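Visit report: Ulden Family Wellness Center open day, Friday

I got to Ulden a little before 9 and signed in at the side entrance. Anong Thongdee, who runs the family program, took our group of 16 through the building. Most were school nurses, plus a few parents.

The program runs 26 weeks. Families come in the evening, and the kids see a dietitian while the parents meet in the next room. Sleep and screen time get as much attention as food. There are 51 families enrolled now and a wait list at the Narus branch.

We sat in on a stress class for teens. They fill out a short diary card each night with their mood, bedtime and one thing that bothered them. The cards go over much better than the old app did, according to Anong. I took a blank set home.

Lunch was bean soup and flatbread from the teaching kitchen. Recipe sheets were on the counter in English and Spanish.

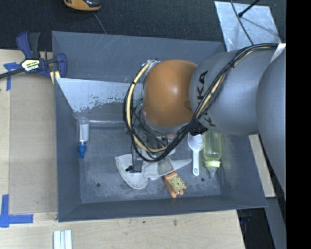
After lunch there was a talk on working with schools. Grurkar Elementary sends a counselor to the center once a month, and Issahaku Middle School starts in March. Questions ran long and we finished at 5. Parking is tight, so take the bus if you go.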